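Workix Cotton Bedspread, Block-Print Style

The Workix is a flat cotton bedspread with no filling and no backing. It works as a top layer in warm weather and as a cover over a comforter the rest of the year. Drultstead sells it in twin, queen and king.

Fabric and weave

The cloth is a plain-weave cotton with a dry, slightly crisp hand when new. It softens over the first few washes. Edges are double-turned and stitched, with mitered corners on the queen and king. The twin has square corners.
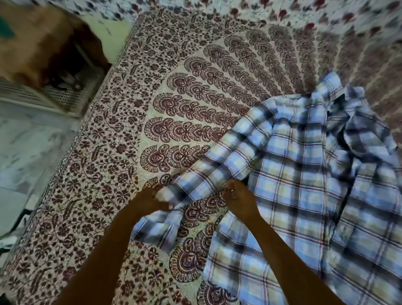

Color is the thing most buyers ask about before they order. The dye is set at the mill and then rinsed, but dark prints on cotton give up a little color at the start, and this one is no exception. The maroon and brown motifs are the part to watch, as the cream ground will take up loose dye if the bedspread is left sitting in the washer. Take it out when the cycle ends. Wash it alone the first 3 times, in cold water — after that it can go in with other darks.

Shrinkage

Expect the bedspread to lose up to 3 percent in length if it is machine dried on high. Line drying or low heat keeps it close to the listed size. We cut each piece slightly long to allow for this, so a new one may hang lower than you expect.

Mattress depth

The queen is cut for a mattress up to 13 inches deep. On a deeper mattress the sides will still cover, but the drop will be shorter. If you want the fabric to reach a low bed frame, go up one size.
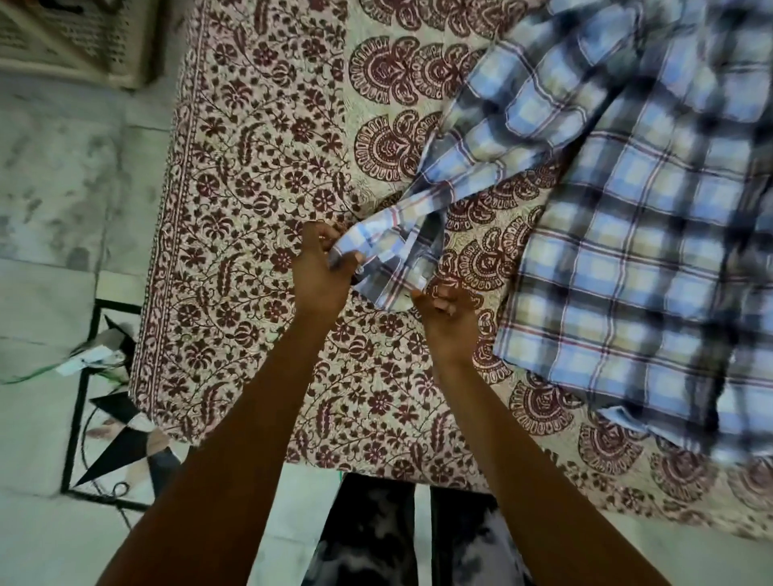 Chiang wrote to us that the queen was fine on a standard mattress but came up short once a topper went on, and that swapping it for the king fixed the problem. Exchanges for size are free within 32 days if the bedspread has not been washed.

Care

Machine wash cold, gentle cycle
Mild detergent, no bleach
Tumble dry low or line dry in shade
Warm iron on the back if needed
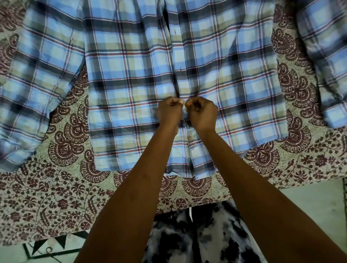

Specifications

Material: 100 percent cotton
Weave: plain
Filling: none
Sizes: twin, queen, king
Pillow covers: sold separately

Ordering and shipping

Orders ship folded in a paper sleeve from our Skusstead warehouse. Orders placed before noon go out the same day. Fold lines from packing come out in the first wash, or with a warm iron. The king is back in stock in April — you can reserve one now and we will charge your card when it ships.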